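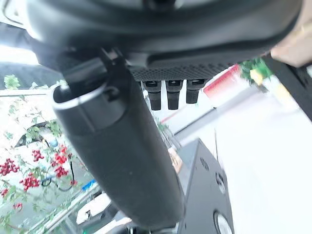 Gripper housing and finger, with the berry plant on the left and a white car parked behind the leaves.

Wrist view, pavement session
Text by Birutė Vanags

The Riis group set out to gather 2,000 examples for a picking model, and has 1,017 so far. I spent a Saturday with them because I had been hearing big claims for the number and wanted to see what goes into it. My own view going in was that most of these collections are padded, and I came away thinking this one is padded less than most.

An example, the way they use the word, is one attempt from start to stop, with the wrist camera recording all the way through. A person guides the arm. A second person marks the attempt as good, bad or unclear. The model is later trained on the good ones, and the bad ones are kept in a folder that I am told will be useful someday. I have been told this on other projects too.

A few notes on the view above, for anyone who has only seen the demo reel.

The hardware takes up a lot of room. The black housing runs across the top, three short prongs hang beneath it, and the long finger comes down through the middle. Signe Bjarnason, who runs the sessions, says the model learns to ignore all that. Maybe so. I would like to see a test with a different finger fitted before I repeat it.

The red berries are easy to pick out against the leaves. I would worry about that. A model can do very well by learning "go to the red part," and there is a red panel farther off across the pavement as well. I asked how many of the 1,017 were collected with something red in the background and there was no figure to give me.

The light is hard too. Much of the pavement is washed out, and the sky over on the left is plain white. Bjarnason wants these conditions in the set – her argument is that a model fed on tidy indoor light falls apart outdoors – and on that point I agree with her. I only wish the labels recorded it. At present the form has a box for the object and a box for the result, and weather goes under "other" if the marker remembers.

Then there is the question of sameness. The Usisier set, which this one is meant to replace, was large on paper, but a random 100 from it looked to me like one afternoon repeated. The new rules ask the crew to move the arm's starting point after every 3 attempts. It's a cheap rule and a good one. Whether it is followed late in the day is another matter, and the log doesn't say.

The next session is planned for February. Ulletti will do the marking and Wirner will check a share of it without seeing the first marks. I have asked for the share of disagreements to be published along with the total.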